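How to prepare a score and parts for a first rehearsal

Players meet a new piece through the page. If the page is hard to read, the first half of the rehearsal goes on questions that could have been settled at home. The steps below are for composers writing for a small or medium-sized ensemble who are making their own parts. They assume the music is finished and entered in notation software.

1. Freeze the score

Save a copy of the file with the word "parts" in the name and work only in that copy. Any change to the notes from now on has to go into the score first. Check the instrument list at the front, including doublings, and say whether the score is transposed or in C.

Play through every line on its own, at the piano or on playback. Wrong accidentals hide well in a full texture.
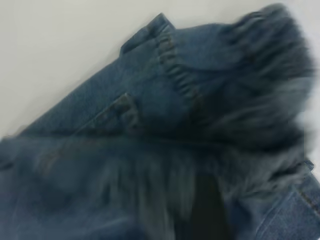 2. Put in rehearsal marks

Letters are easier to call out than bar numbers, but use both. Place a letter wherever the music changes: a new tempo, a new theme, an entry after a long rest. In slow music I try not to leave more than 20 bars between letters, and in fast music not more than 30.

Print bar numbers at the start of each system in the score and in the parts. If you number every bar, keep the figures small and below the stave.

3. Lay out the page turns

This is the longest job. Go through each part and find the rests, then arrange the systems so that the right-hand page ends on one. A string player needs a couple of seconds to turn. A percussionist may be holding four mallets and needs a good deal more.

If there is no rest to be had, try these in order:

– tighten or loosen the spacing on the two pages before
– leave a blank page and mark it "blank for turn"
– make a fold-out of three pages

In Vurar, my piece for wind quintet, the bassoon has no rest at all in the second section, and the fold-out was the only one that worked.

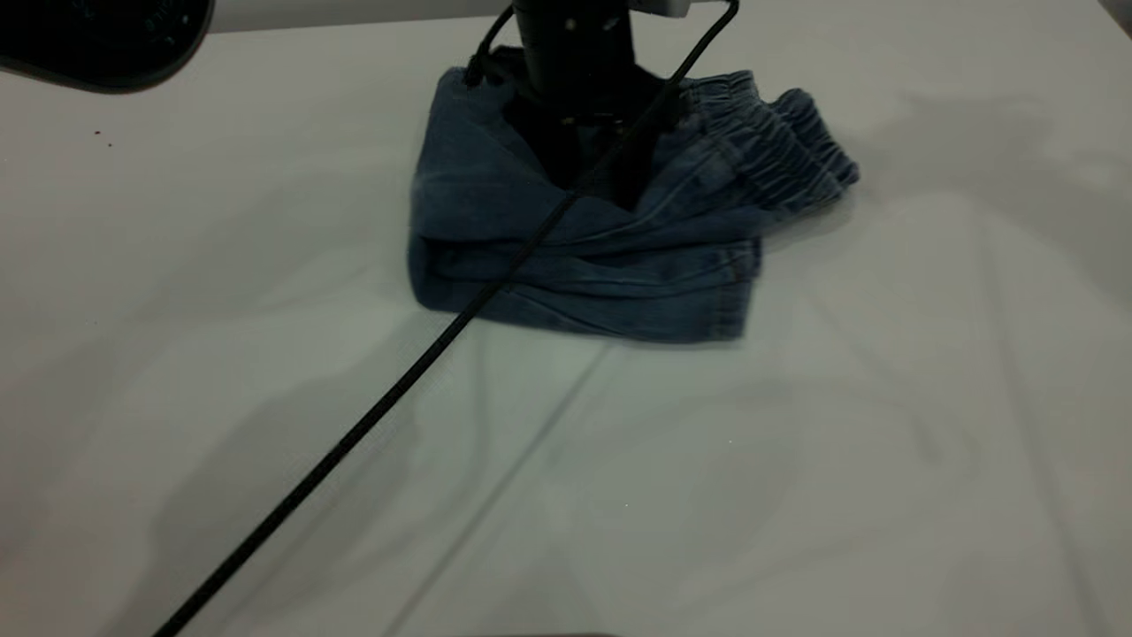
4. Write the cues

Put a cue after any rest of 7 bars or more, and before any exposed entry. Choose something the player will hear from their chair – a trumpet line is safer than second violas. Cues go in small notes, transposed for the person reading them, with the name of the instrument above. Keep the player's own rests in the bar as well.

Multi-bar rests should break at rehearsal letters, double bars and changes of tempo. A single rest of 30 bars with a rallentando somewhere inside it is no use to anyone.

5. Print and bind

Parts should be larger than A4 if you can manage it. Use a stave height of 7 mm for most instruments, and a heavier paper that doesn't show the music on the other side. Tape parts down the spine or staple them as a booklet. Loose sheets slide off the stand. Scores can be comb-bound so that they lie flat.

Send PDFs as well, one file for each part, named with the title and the instrument. Five weeks before the rehearsal is comfortable for most groups. 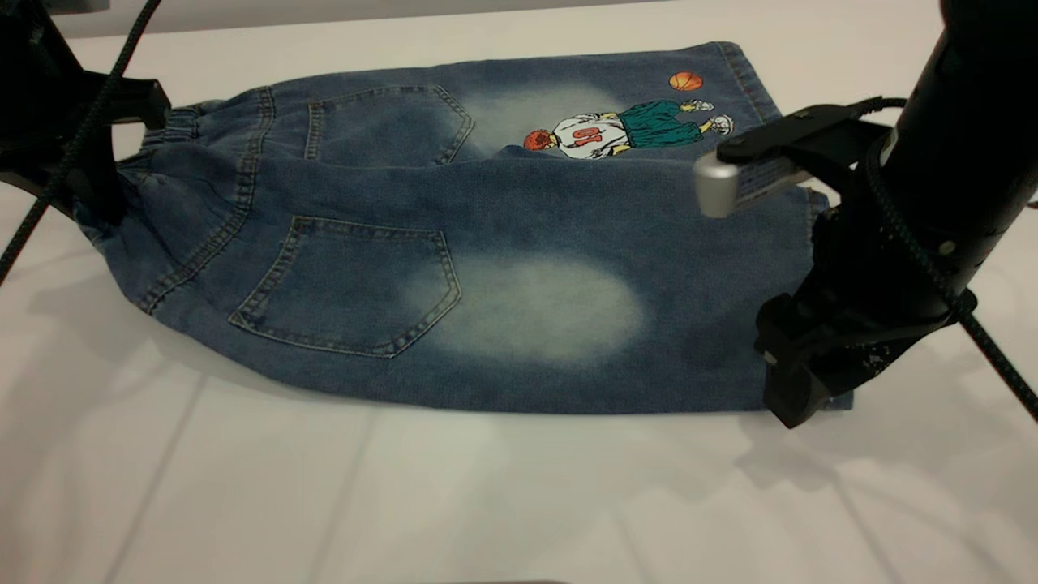

Hernán Huamán

For the rehearsal itself, bring two spare sets of parts, a pencil, and a list of the places you expect to be difficult, by letter. Give the conductor the same list beforehand. When a player finds a mistake, write it into your own score straight away with the bar number and the instrument, and correct the file that evening. Collect the parts at the end if the players agree, and copy out their bowings and breath marks before you print a new set.

Corrected parts need a new date or version number in the footer on every page. Take the old ones out of the folders before you hand over the replacements.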